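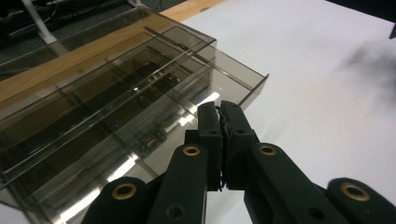
A thin dark strand, pinched.

My aunt Teresa Urbańczyk died last September and left a checking account, a small savings account, a car that didn't run, and no will. I was the one with time to deal with it. I'm writing down how the small estate affidavit went for me, mostly so my cousin Witold has it when he does the same for his father's things. Rules are different from state to state and I'm not a lawyer, so check with your own court before copying any of this.

A small estate affidavit is a sworn statement. You say who died, when, what they owned, what they owed, and who is entitled to what is left. If the total is under your state's limit you can usually take the signed form to the bank and skip full probate. Hers was well under. The savings account had $668 in it and the checking account had a bit more than that.

The form is four pages. Page one is easy. Page two asks for every heir, with an address, including heirs who have died and whether they had children. That took me the longest. I had one uncle's address from a Christmas card and it was two moves out of date. My mother knew most of the rest, but the form wants full legal names and it turned out she only knew two of her own cousins by nicknames. I wrote to them and waited.

Page three is debts. I put down the funeral home, the last electric bill, and a store card. I left off a dentist bill because I didn't know about it yet, and I had to redo the page when it came. The clerk told me to wait until the mail slowed down before signing. I wish I had asked her that first.

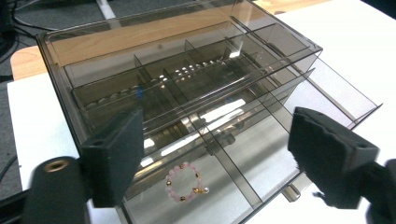
Last updated: July 2020

A few things about signing. The affidavit has to be signed in front of a notary, and the notary has to see you do it. I signed mine at the kitchen table the night before, out of habit, and had to print that page again. My bank didn't charge for the notary. The shipping store did. Bring a driver's license that hasn't expired. Mine was fine but the man ahead of me got sent home over his.

Order more certified copies of the death certificate than you think you need. I ordered three. Gerik, the credit union where she had the savings, kept one. The checking account bank kept one and lost it, then asked for another. The motor vehicle office looked at one and gave it back. I ended up ordering two more and waiting again for those to come in the mail.

There was a waiting period too. In our state you have to let a certain number of days pass after the death before you can use the form at all. I had passed it by months, but the credit union still wanted me to write the date out on their own sheet, which asked the same questions as the affidavit in a different order. Mercy Wanyama at the front desk there was patient with me and let me fill it in at the counter. She also caught that I had written my aunt's married name in one place and Urbańczyk in another. If there is more than one name on the accounts, put "also known as" on the affidavit from the start.

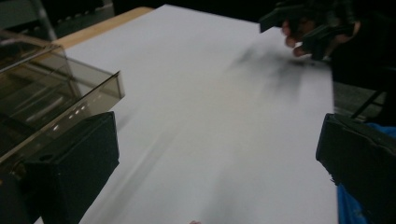
Keeping the paperwork in order was the part I did badly. I had a shoebox, an accordion folder, and a pile on the dryer. When I started over I put everything out flat in date order, with one page for each account and a note of who I'd talked to. You want a clear surface for it, a light wooden table like the one in the photo with a big white sheet down would do, and a see-through box like that smoky brown one for the originals you don't want to write on by mistake. I also started a call log. Mine has 20 entries, and most of them are the checking account bank.

The car was separate. Our motor vehicle office has its own one-page form for a title transfer when there's no probate, and the affidavit wasn't even needed. I sold it for parts and got $464, and that went toward the funeral home bill. Debts get paid before the heirs do. One relative was unhappy about that. I sent him a copy of page three with the bills stapled to it and didn't hear back.

All together it took from October to the end of spring. The forms themselves were maybe two evenings. The rest was waiting on mail, and on my uncle, who does not answer his phone.

I still have to file her last tax return. There may be a small refund, and there is another form for claiming that on behalf of someone who has died. I'll put up a separate post when I've done it. Witold, the blank affidavit is on the court's website under "Probate," not under "Forms."

91 shares
4 comments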